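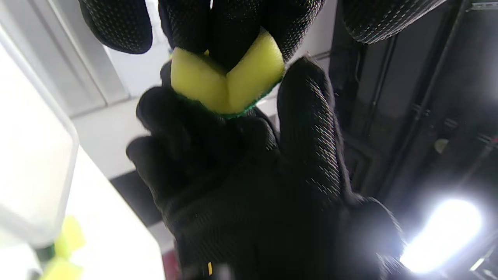 发件人：Uzma Lodhi（Prirkance 园区行政服务部）
收件人：园区食品容器循环使用事务邮件列表
日期：2024年2月13日
主题：答复：《共用食品容器与茶水间清洁规程》修订稿征求意见

各入驻单位联系人：

Getsemaní Solís 女士代表 Maeng 楼各单位提交的书面意见已收悉。经与物业服务组、容器供应方 Lisik 以及 Cisberg 楼联系人 Dong-hyun Seo 先生核对，现将行政服务部的答复统一发至本列表，供各单位内部传阅。为便于对照，来信原文分段引用，答复列于各段之后。来信中涉及个别租户的内容已经本人同意略去。

Getsemaní Solís 来信：

> 各位同事：
>
> 修订稿已在 Maeng 楼各层传阅。多数单位赞成继续使用共用容器，也赞成取消外卖一次性餐盒的集中采购。意见主要集中在以下几处，请行政服务部予以说明。
>
> 其一，修订稿第二条规定容器“当日清洗、当日归还”。部分单位下午有较长的会议，员工用餐时间推迟，下班前茶水间水槽前常需排队。能否将归还时限改为次日上午？

关于归还时限。原规程没有写明时限，实际执行中各楼做法不一。去年10月清点时，登记在册的容器共567只，其中在柜283只，其余分散在工位、会议室及个人储物柜内。数量上的差额本身并不构成问题，容器借出使用本是制度的目的，但清点人员在会议室柜中发现了带有食物残渣的容器，部分已有明显异味，只能先行浸泡再作处理。修订稿写入“当日清洗”，针对的是这一情况。

行政服务部同意将“清洗”与“归还”分开规定。清洗仍须当日完成，归还可延至次日上午十时。当日未归还的容器，应在洗净、沥干后放置于本单位自备的托盘内，不得加盖存放。出差或请假人员名下的容器，由所在单位联系人代为归还。

> 其二，修订稿附件要求区分“餐具海绵”和“台面海绵”，并要求分别存放。Maeng 楼茶水间的水槽一侧只有一个沥架，空间有限。此外，现有海绵颜色相近，仅靠位置区分容易混淆，员工反映难以辨认。

关于海绵的区分。此项要求拟予保留。用于擦拭台面的海绵会接触桌面残渣、包底和洒落的饮料，再用于清洗食品容器，清洗即失去意义。至于辨认方法，原稿只规定了放置位置，考虑确有不周。现拟改为剪角标记：台面用海绵剪去一角，餐具用海绵保持完整。此法不依赖颜色，供货批次更换时也无须重新张贴说明。剪角由补货人员在拆封时完成，各单位自行购置的海绵请参照办理。

沥架问题已转物业服务组。Maeng 楼各茶水间将在水槽另一侧加装一个挂式沥架，施工安排由 Bình Tiêu 先生另行通知。加装完成以前，台面海绵可暂放于水槽下方柜内的敞口盒中，柜门应留缝通风。
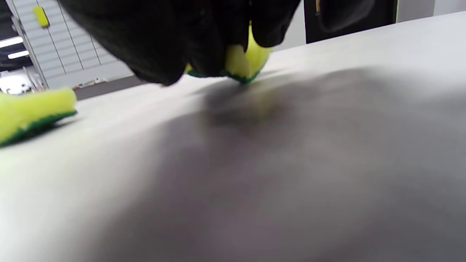
另须说明，带有研磨层的海绵在清洗塑料容器时应使用软面。塑料内壁一旦出现划痕，油脂和色素即容易滞留，此后无论使用何种洗涤剂均难以彻底清除。上次清点中报废的容器共22只，报废原因以内壁划伤和盖扣断裂为主。对于顽固污渍，应先以温水和洗涤剂浸泡，再以软面擦洗。研磨面可用于不锈钢水槽内壁及瓷质杯盘。

> 其三，关于海绵的更换周期。修订稿规定“每周更换”。有同事认为过于浪费，与减少一次性用品的初衷相悖；也有同事认为使用人数多的楼层，一周已经太长。希望能给出更有弹性的规定。

关于更换周期。两种意见均有道理。各楼层的用餐人数差别较大，统一规定一周，在人数少的楼层偏严，在人数多的楼层偏宽。现拟将周期的决定权交由各楼联系人，规程中只列明应当立即更换的情形：有异味且漂洗后不能消除的；海绵体开裂、掉屑的；研磨层与海绵体分离的；接触过生肉、生鱼汁液或呕吐物的；掉落在地面上的。凡出现上述情形之一，无论使用时间长短，均应更换。

未出现上述情形的海绵，每日下班前应以清水漂洗、挤干，竖立放置。请勿将海绵留在积水的水槽底部，也请勿放入微波炉加热。此前有单位内部通知推荐以微波炉加热消毒，该做法存在起火风险，园区从未采纳，请有关单位撤下相应张贴。

更换下来的餐具海绵可降级为台面海绵使用一次，剪角后放入台面海绵盒。台面海绵更换后即作废弃处理，不再用于他处。这样安排，总体消耗与原规程相比应不致增加。首个季度结束后，行政服务部将公布领用数据，届时可据以调整。

> 其四，关于登记。修订稿要求使用者在领用容器前登记姓名及单位。有员工担心登记信息被用于统计个人用餐习惯，或在容器遗失时要求个人赔偿。请说明登记信息的用途和保存期限。

关于登记信息。截至本次答复，园区登记用户为324人。登记内容仅限姓名、所属单位和联系邮箱，不记录用餐时间、菜品或借用频次。柜门旁的借还簿只填容器编号与单位简称，供联系人在容器长期未归还时查询。借还簿按季度更换，旧簿由行政服务部统一粉碎。用户离职或停止使用后，所在单位联系人应在当月内通知本部删除其登记信息。

遗失赔偿问题，原规程写有“由使用人照价赔偿”一句，实际从未执行。修订稿已将该句删除，改为由园区公共用品预算承担正常损耗。如某一单位的遗失数量明显高于其他单位，本部将与该单位联系人商议改进办法，不向个人追偿。故意损坏的情形，适用入驻合同中关于公共设施的一般条款，规程中不另作规定。

> 其五，关于过敏原。我单位有两位同事对坚果严重过敏。共用容器虽经清洗，但使用者无法确知此前盛装过何种食物。建议设立专用容器，并在规程中写明。

关于过敏原。此项意见予以采纳，并向提出意见的同事致谢。修订稿将增设“专用容器”一节：凡书面提出需要者，可向本部申领固定编号的容器，由本人保管，不放入共用柜。专用容器的清洗应使用本人自备的海绵，自备海绵请勿存放在公共沥架上。申领时无须提供诊断证明，也无须说明过敏原种类，联系人不得就此询问。

同时须提醒各位，专用容器只能降低接触风险，不能完全排除。公共水槽、沥架和台面均由多人使用。有严重过敏史的同事，仍请遵从其医生的建议。
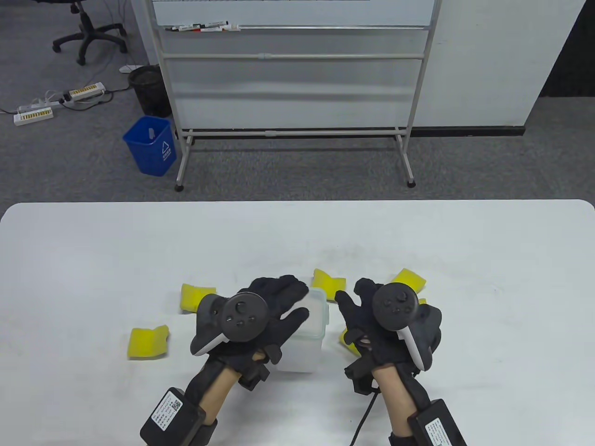

> 其六，关于容器能否加热和冷冻。Lisik 提供的容器底部标识磨损较多，不少人已看不清是否适用于微波炉。

关于加热与冷冻。Lisik 方面由 Lev Dovhaniuk 先生答复：现供园区使用的容器盒体可在微波炉中加热，盒盖不可。加热前应取下盒盖，改用茶水间提供的防溅罩。油脂或糖分含量高的食物加热时局部温度可能过高，建议缩短时间、中途翻动，或改用瓷碗加热。容器可放入冷藏室，不建议放入冷冻室，低温下盖扣易断。

底部标识磨损一事，供应方同意在补货批次中改用模压标识。现有容器不作召回，由行政服务部在各茶水间微波炉旁张贴统一说明。说明文字将提供中文、英文两种版本，如有单位需要其他语种，请于意见截止前提出，并协助校对译文。

> 其七，关于茶水间以外的用餐。按现行规定，员工可在工位用餐，也可使用楼层中部的公用长桌。午餐后桌面有时未及清理，下午使用者只得自行擦拭。希望明确责任。

关于公用长桌。桌面清洁的责任人为最后使用者，这一原则不变。原规程未规定清洁工具的放置，使用者须往返茶水间取用，执行中确有不便。修订稿拟在每张公用长桌附近设置一个清洁用品盒，内放台面海绵、干布和中性清洁剂。用品盒由各楼保洁人员每日检查补充，用品盒内物品不得用于清洗餐具。

擦拭的先后次序建议写入张贴说明：先将固体残渣收集倒入厨余桶，再以湿海绵擦拭，最后以干布擦干。直接用湿海绵推扫残渣，容易将其推落至地毯上，清理更为费时。地毯上的污渍请勿自行使用清洁剂处理，报物业服务组即可。Cisberg 楼去年曾有一处地毯因使用含漂白成分的清洁剂而褪色，最终只能整块更换。

在工位用餐者，餐后应将容器和厨余带离工位。工位旁的废纸篓不收厨余，保洁人员发现后会留下提示卡片，此举仅为提醒，不作记录。

> 其八，关于规程的发布形式。现行规程分散在入驻手册、张贴说明和历次邮件中，彼此有出入。建议合并为一份文件，注明生效日期，旧文件同时废止。
>
> 以上意见请予考虑。各单位希望在规程生效前看到完整文本。
>
> Getsemaní Solís
> Maeng 楼联系人

关于发布形式。来信所述情况属实，本部在核对中也发现入驻手册与张贴说明之间存在几处矛盾，例如手册要求容器倒扣晾干，而张贴说明要求正放。修订后的规程将作为单一文件发布，首页列明版本号、生效日期及被其取代的文件名称。入驻手册中相应章节将删去正文，仅保留指引。张贴说明由本部统一印制更换，请各单位勿自行修改或补贴。

上述矛盾之处以倒扣晾干为准。容器正放时底部易积水，盖扣凹槽内的水分也不易排出。倒扣时应架空放置，不得直接扣在台面或纸巾上。

以下为根据来信意见调整后的条款草案，请各单位联系人逐条核对。文字尚可改动，涉及实质内容的修改请附理由。

条款草案（第二稿）

第一条　适用范围
本规程适用于 Prirkance 园区 Maeng 楼、Cisberg 楼内所有共用食品容器、茶水间清洁用品及公用长桌。各单位租用区域内自设的厨房设备不在此列，但使用共用容器时应遵守第三条和第四条。

第二条　领用与归还
（一）使用者首次领用前，应通过所在单位联系人登记。
（二）领用时在借还簿上填写容器编号与单位简称。
（三）容器应于当日清洗，最迟于次日上午十时前归还至本楼任一容器柜。
（四）容器不得带离园区。因外出活动确需携带的，由单位联系人事先以邮件告知行政服务部。
（五）来访人员用餐时，由接待单位代为领用，并负责清洗归还。

第三条　容器清洗
（一）清洗前应将残余食物倒入厨余桶，油汁以纸巾吸去后再行冲洗，不得将大量油脂倒入水槽。
（二）使用餐具海绵的软面及中性洗涤剂，盒体、盒盖和盖扣凹槽均应洗到。
（三）以流动清水冲净，架空倒扣，沥干后分开叠放。
（四）密封圈可拆卸的，应拆下单独清洗，装回前确认无水渍。
（五）发现容器有裂纹、变形、盖扣断裂或内壁明显划伤的，放入柜旁回收箱，勿放回柜内。
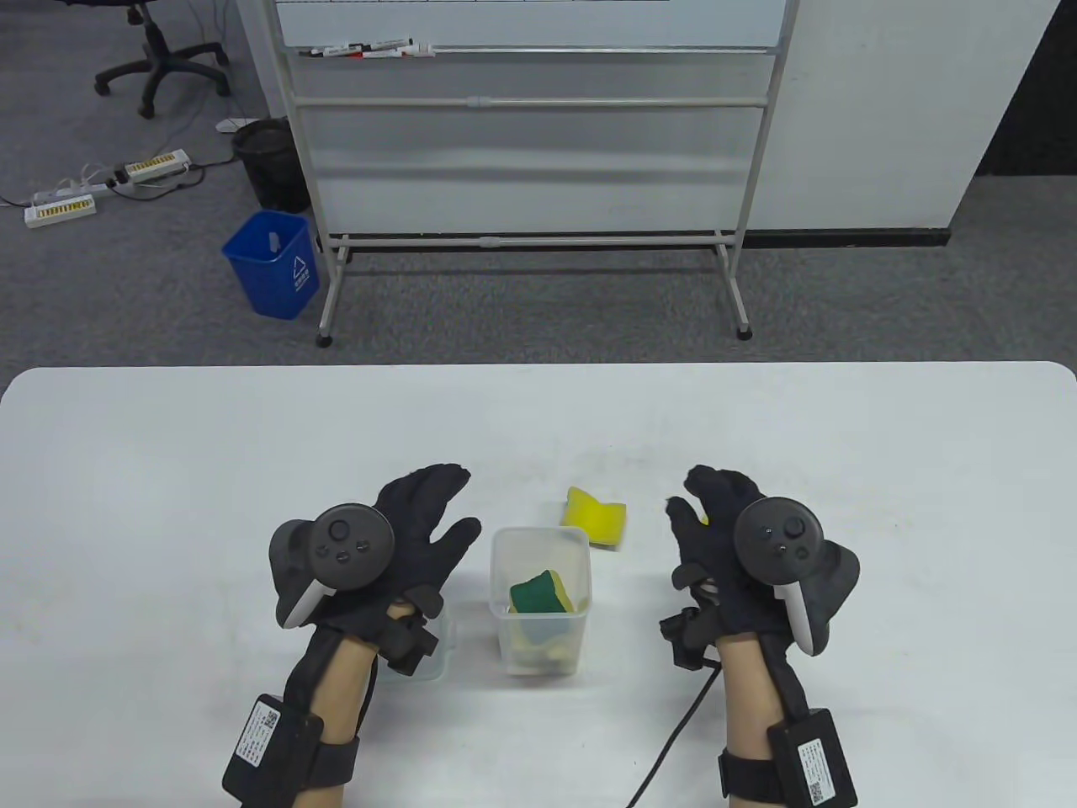
第四条　清洁用品
（一）餐具海绵保持完整，台面海绵剪去一角，两者分开存放，不得混用。
（二）更换周期由各楼联系人根据使用情况确定并张贴。出现异味、开裂、掉屑、分层、污染或落地情形的，立即更换。
（三）每日下班前，最后使用者应将海绵漂洗挤干，竖立放置。
（四）洗涤剂由园区统一供应，容器瓶应保留原标签。请勿将不同品种的清洁剂混合使用。
（五）手部皮肤敏感或有伤口者，清洗时宜佩戴手套。手套由个人自备，用后带走。

第五条　加热与存放
（一）微波炉加热时应取下盒盖，使用防溅罩，加热期间使用者不得离开茶水间。
（二）冷藏室内的容器应加盖，并贴标签注明姓名和日期。
（三）每周最后一个工作日下班后，保洁人员清理冷藏室，未贴标签或标注日期已过三日的食物予以处理，容器洗净后归柜。
（四）共用容器不放入冷冻室。

第六条　专用容器
（一）因过敏或其他健康原因需要固定使用容器者，可以书面形式申领，无须说明具体原因。
（二）专用容器由本人保管和清洗，使用自备清洁用品。
（三）专用容器损坏后可凭旧换新。

第七条　公用长桌
（一）桌面由最后使用者清理。
（二）长桌附近设清洁用品盒，盒内物品仅用于桌面。
（三）地面及地毯污渍报物业服务组处理。

第八条　损耗与补充
（一）正常损耗由园区公共用品预算承担。
（二）行政服务部每半年清点一次，清点结果在本列表公布。
（三）补充数量由行政服务部与各楼联系人商定。

第九条　登记信息
（一）登记信息限于姓名、所属单位和联系邮箱，仅用于容器借还联系。
（二）借还簿按季度更换，旧簿粉碎。
（三）使用者可随时要求查阅或删除本人信息。

第十条　生效与废止
本规程自正式发布之日起生效。此前以手册、张贴说明和邮件形式发布的有关规定同时废止。

意见提交方式

请各单位联系人汇总本单位意见后，以回复本邮件的方式提交，并在正文中注明所涉条款编号。为避免列表往来过多，个人意见请先交由联系人汇总。涉及个人健康情况的内容请勿发至本列表，可直接与本人联系，本部将单独答复。

意见提交期限为本月最后一个工作日下班前。逾期未提交的，视为对第二稿无异议。行政服务部将在期限届满后整理定稿，并将完整文本发至本列表，随后再行安排张贴更换。定稿与第二稿如有实质差异，将另附对照说明。

Cisberg 楼的书面意见由 Dong-hyun Seo 先生负责汇总。沥架加装及茶水间水槽检修事宜请联系 Bình Tiêu 先生，来信时请写明楼层和茶水间编号。容器质量问题请先报本部，由本部统一与 Lisik 联系，各单位无须自行与供应方交涉。

特此函复。

Uzma Lodhi
Prirkance 园区行政服务部

您收到此邮件，系因您的地址已登记于园区食品容器循环使用事务邮件列表。如需变更联系人，请由原联系人回复本邮件，并提供新联系人的姓名与单位邮箱。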